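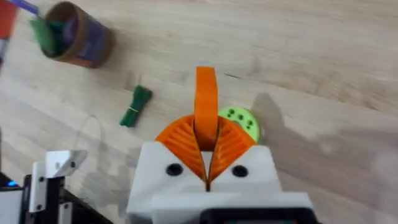
Teleop demos for floor pickup: how I record them

Quick write-up, people keep asking. Covers recording demos by remote control with a leader handle and a wrist camera. Soft fingers, laminate floor, small stuff to pick up. Assumes your arm already moves when you move the handle. If it doesn't, fix that first — the Tiltel setup page covers it.

What you need

Arm with gripper, powered and homed
Leader handle or whatever you steer with
Wrist camera plugged in and showing a picture
A few small objects. Bundles, sticks, things that go in a tube or a tub
Disk space. More than you think

Step 1. Check the wrist view

Open the preview before anything else. You want both fingertips in view and a good stretch of floor past them. Mine are orange fin-ray fingers, the ribbed kind, on a white housing. The housing eats most of the bottom center of the picture. Fine. Leave it. What matters is that you can see the tips come together.

If the camera got bumped, re-seat it now. Not halfway through the session. A shifted camera in the middle of a set means two sets.

Step 2. Lay out the floor

Scatter, don't line up. Small bundle of dark green pieces with a pale rubber band around the middle, lying at a diagonal. Open container farther out, a cylinder with a cardboard rim. Other clutter can stay, the policy has to live with clutter anyway.

Turn the bundle a bit between demos. Move it a hand's width. If every demo starts the same way the arm learns one path and nothing else. I did this the first time in Cheetham, 49 demos, all from the same spot. Binned the lot.

Step 3. Sort out the light

Shadows move when the arm moves. You can't get rid of them so don't try. Just don't have a lamp on for half the session and off for the other half. Blinds down if the sun is coming across the floor.

Step 4. Route the cable

Anything thin that runs across the floor will get caught sooner or later. Tape it, or swing the arm through the whole reach once with the recorder off and watch where it goes. Slack at the wrist, none on the floor if you can manage.

Step 5. Dry run

Do the whole pick three times without recording. Approach, close, lift, carry, release. You'll be clumsy on the first one. Better it isn't in the data.

Step 6. Record

Hit record, wait a beat, then go.

Come down slow over the band. Fingers either side of the bundle, across it and not along it. Loose ends splay, so a grip near the end tends to drop.

Close until the ribs start to bend, then stop. Soft fingers wrap, let them. Squeezing harder just rolls the bundle out.

Lift straight up. Pause. Then carry.

Over the container, tilt if you need to, open, back off the way you came. Stop recording once the arm is clear.

Keep each one short. Mine come out at 8 seconds or so when I'm awake, longer after lunch.

Step 7. Keep or toss

Right after each demo, while you remember it. Keep if the grab was clean. Also keep if you missed, noticed and went back for it — those recoveries are worth having. Toss if you fumbled the handle, stopped to think, or got your own foot in veiw.

Don't leave this for later. The Zeltville set had 2,698 episodes in it and no keep/toss marks. I'm still going through them.

Step 8. Name and save

Task, object, surface, operator, in that order, same spelling every time. "floor_pick" and "floorpick" are two different tasks as far as the loader is concerned. Drarora will merge them if you ask but it asks back a lot of questions.

How many?

For one object on one floor I aim for 100 kept demos. Train on that, watch where it fails, then record more of exactly that. Usually it's the bundle sitting too close to the base. Or it's lying at an angle I never gave it.

Common trouble

Arm lags behind the handle: close the preview window on the second screen. Sounds dumb, works.

Fingers close crooked: check the screws at the housing, one is probaly loose.

Grip looks fine on camera but slips: wipe the fingers. Floor dust.

Good demos, bad policy: look at the first second of each clip. If you started recording with the arm already moving, it never sees a proper start.

Next page is playback and trimming. Not finished yet. Half of it is in my notes from July, will post when I get to it.

Last edit 6/11/26, fixed the naming order in step 8.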